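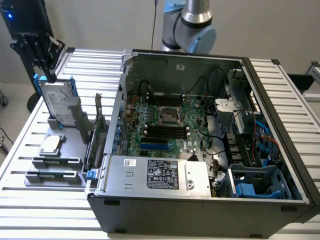 An open computer tower, lying on its side on a slotted aluminum worktable.

Let the opening band be heard

When I moved to Worgate, I did not know the habit here of coming late to concerts. In the city where I grew up, you came when the doors opened, you hung your coat, and you watched all the bands, also the ones you did not know. Here my colleagues looked at the ticket, saw "doors 7, show 8," and said: good, then we meet at nine. I thought I had misunderstood the English. I had understood it well. They meant that the first band was not a part of the evening.

I have lived with this custom for many years now and I still do not accept it. I want to make the case for the opening act, and I want to direct it less at the public than at the people who organize the concerts, for I believe the public has learned its bad manners from them.

Last August I went to the Marino to see Jisterari, a group I have liked from their first record. I bought my ticket in spring and paid what was asked. On the ticket there was one name. On the poster outside there was also one name, and under it, in letters as small as the fire regulations, the words "plus support." I asked the young man at the door who the support was. He was friendly and he did not know. He asked a second person, and she did not know either.

The support was a trio, with a singer who played the accordion sitting down. They began with the lights of the room still on. The screen at the side was still showing the prices of the drinks. The drums of the main band were already on the stage under a black cloth, so the trio stood in front of it in one line, like people waiting for a bus. The sound was thin and it came mostly from the middle. I am not an engineer, but when Jisterari came on an hour later, the same loudspeakers could suddenly do much more.

They played very well. After the last song the singer said the name of the band, too far from the microphone, and I could not catch it. I looked for it at home and found nothing. The page of the Marino still said "plus support." So I heard three musicians I would gladly pay to hear again, and I have no way to do it. I find this a strange result for a business which complains every year that there are no new names to fill the rooms.

I know the arguments on the other side. The tour manager has little time. The main band needs the afternoon for its sound check, and if a truck is late, the minutes are taken from the smaller group. The contract may be signed so late that the posters are printed already. All this is true and I do not call anybody lazy. But a poster is paper, and a web page can be changed in a moment. A sheet with the name and the playing time could be fixed to the door with tape. I have seen this done, so I know that it is possible.

I have seen it at the Monico, the small hall behind the old market. It takes 200 people when it is full, and they feel it in the elbows. At the Monico there is a blackboard by the entrance with every band and every time on it, the first act in the same size of letters as the last. When the first act starts, the room goes dark. It costs nothing to switch off a lamp! And people come. On a wet evening in the winter I saw a first act there, a duo with a cello, and I asked at the box how many had come in by then. They have a clicker, and it said 154. For a duo with no record, at 8 in the evening, in the rain.

Some friends tell me that the comparison is unfair, because those who go to the Monico are the curious type and those who go to the Marino want the hits. I think this explains a part of it. It does not explain all, for many of the faces are the same. I am one of them, and I behave differently in the two places. At the Marino I talk during the first band, I confess it, if the lights are on and everybody is talking. A room tells you what is expected of you, and most of us obey it without noticing.

There is also the question of money. It is not unusual that the opening group receives a fee which does not pay the fuel, and that it is asked to be grateful for the "exposure." I have learned this word only here, and in my language we use it mainly for photographs and for cold weather. If exposure is the wage, then it should be paid in full. A band that plays without its name on the door, in front of a screen with beer prices, has received no exposure. It has worked for nothing.

What I ask for is modest. Print the name. Publish the times, the real ones. Turn the room dark when the first musician walks on. Give the first band 10 minutes alone with the sound engineer, before the doors open, and keep these minutes safe even when the day goes badly. And let the main band, if it has chosen its guests, come out for a moment and say so - I saw an older singer do this once, in a jacket and with a cup of tea in his hand, and the whole hall turned to the stage and stayed quiet for the next half hour.

To the public I ask one thing only. Come early to the next concert, one time, and listen to 2 songs before you go to the bar. If they are bad songs you have lost very little. My own list of favorite groups has several which I met in this way, by accident, with my coat still on.

I have written to the Marino to ask for the name of the trio with the accordion. They answered politely that they would look in their papers. I am still waiting, and if some reader was there that night and stood closer to the stage than I did, please write to me.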